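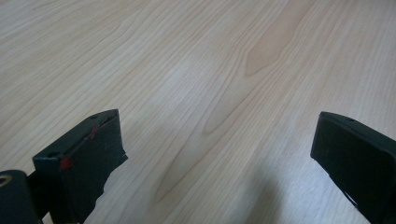
Clamgate Technical Center
Advisory Board on Automation
Minutes of the Meeting of 04/10/2022

Present: Marleny Cárdenas (Chair), Aníbal Rengifo (Secretary), and six members of the Board. Two guests attended from Cumero for items 1 through 3.

1. Opening
The Chair called the meeting to order and welcomed the guests. The minutes of the January meeting were approved with one correction: under item 4, "Narnov" was misspelled twice.

2. Demonstration of hand-held grippers
Members moved to the workroom, where the guests from Cumero gave a demonstration of hand-held gripper tools at the table. Mr. Rengifo reminded members that the tools are guided by a person and that the recordings are later used to train a robot arm. Two tools were available. Members were invited to try them in turn, for up to 16 minutes each.

The tasks consisted of picking up, passing and setting down household containers. Members remarked that clear plastic was harder to judge than expected, and the guests replied that this was one reason for including it in the task list.

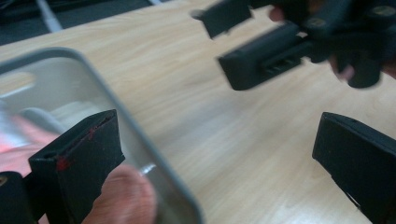 Handling a clear plastic container with a hand-held gripper; a second gripper at upper right.

Questions from members:
- Ms. Chávez asked whether the tools could be used by left-handed participants. The guests confirmed that they could.
- Ms. Chávez also asked how worn finger pads are replaced. The guests will send the parts sheet to the Secretary.
- The Chair asked whether a recording is kept when a participant drops an item. The guests stated that such recordings are kept and labeled separately.

The Chair thanked the guests for the demonstration.

3. Open day
The Board discussed whether to repeat the demonstration at the Center's open day. Mr. Rengifo reported that 176 visitors registered last year and that the workroom holds 16 persons at a time. Members agreed that visitors should be admitted by timed ticket, and that children may use the tools only with an adult at the table.

Moved by Ms. Chávez, seconded by Mr. Rengifo: that Cumero be invited to take part in the open day on the terms discussed. Carried, 7 in favor, one abstention.

The guests left the meeting.

4. Narnov proposal
The revised proposal from Narnov was received too late for review - deferred to the next meeting.

5. Action items
Mr. Rengifo: written invitation to Cumero; circulate parts sheet when received.
Ms. Chávez: draft of the ticket schedule.
Chair: confirm room booking and insurance coverage for the open day.

6. Adjournment
There being no further business, the meeting was adjourned.

Respectfully submitted,
Aníbal Rengifo, Secretary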